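# Tralside Supper Club – Recipe Collection

Plain-text recipes from a neighborhood supper club, kept in one folder so that anybody can cook from them, fix them or borrow them.

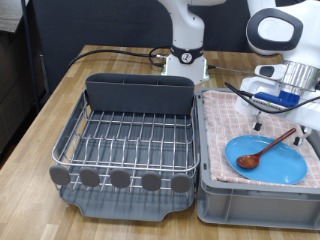 *Last changed: March, by Darnell Boateng*

## What you'll find in here

Hello and welcome! This started as a shoebox of index cards that went from kitchen to kitchen in Tralside, and after one of the cards came back with half its ink gone I sat down and began typing. Each recipe has its own Markdown file in `recipes/`, written so you can read it on a phone propped against the flour jar (that's how I read them, anyway).

Most of it is weeknight food – soups, beans, braised greens, a good many things on rice – with a smaller pile of cakes that people kept asking for. The Quintanilla stew is the one everybody wants first. It's in `recipes/stews/quintanilla.md`, and yes, it really does take that much cumin.

## How a recipe file is laid out

Every file begins with the same short block:

```
title: Drededholm rye loaf
serves: 2
oven: 400 F
source: index card, blue ink
tested: yes
```

Below that come the ingredients, in the order you'll reach for them, and then the method in ordinary sentences. I've left people's own wording alone wherever I could. If a card said "cook it till it smells like Sunday," the file says so too, and I've put a time in brackets after it for those of us who didn't grow up in that house.

## Measurements

Cups and spoons throughout, with grams for baking. Where a card said "a mug of sugar" I went back and asked which mug, and then weighed it. Oven temperatures are Fahrenheit. If `serves` is missing, the card didn't say, and I'd rather leave a gap than guess for you.

`tested: yes` means it has been cooked from the typed file by 2 people, neither of them the one who sent it in. `tested: no` means I've typed it and nothing more, so read it through before you start chopping.

## Known problems

- The pickles in `recipes/preserves/` were copied from very old cards. Please check them against a current canning guide before you put anything on a shelf.
- Allergens aren't marked yet. I'd love some help with this!
- The dumpling recipe exists in two versions that disagree about the egg. Both families are certain, so both are staying.
- A few files still have curly quotes in them, which trips up the `prandex` script when it builds the index.

## Adding your own

Copy `template.md`, fill in what you know and send it over, or just hand me the card and I'll type it up. Handwriting of any quality is fine – I've had plenty of practice by now. Please tell me how you'd like to be credited, even if it's only a first name.

## Using the recipes

Cook them, print them, change them, pass them on to your cousin. If you put one in a booklet, keep the `source` line with it.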